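Home Tips Kitchen Workshop Storage Contact

Storing a Board Game So the Parts Stay Flat and Complete

Deolinda Vieira
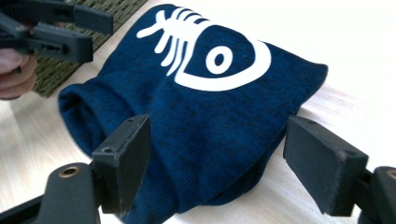 A knitted hat in dark navy with a white printed logo.

Most damage to board games happens in the cupboard. Boards warp when boxes stand on end in a damp room, and cards curl when they are left in the tray without a band or sleeve.

Keep boxes flat, heaviest at the bottom, no more than five high. A shelf on an inside wall is better than one on an outside wall. Relative humidity should stay below 67 per cent; a cheap dial gauge is accurate enough.

Sort the tokens by type into resealable bags. Press the air out before closing. My copy of Camberg has 82 wooden pieces and fits in four bags, with the two dice in the fourth. Write the contents on a slip of card and put it inside the bag, as ink on the outside rubs off.

Sleeve any deck that is shuffled every game. Sleeves come in packs of 100. Measure the card first: Zurnico uses a narrow size and standard sleeves leave a loose edge that catches.

Split box corners can be repaired with PVA and a strip of thin paper on the inside. Clamp with two pegs and leave overnight. Do not use clear tape, which yellows and lifts the print.

A warped board should go under a flat weight, face down, for a week. Turn it once. Boards with a deep bend at the fold rarely recover fully.

Check stored games each December and replace any perished rubber bands.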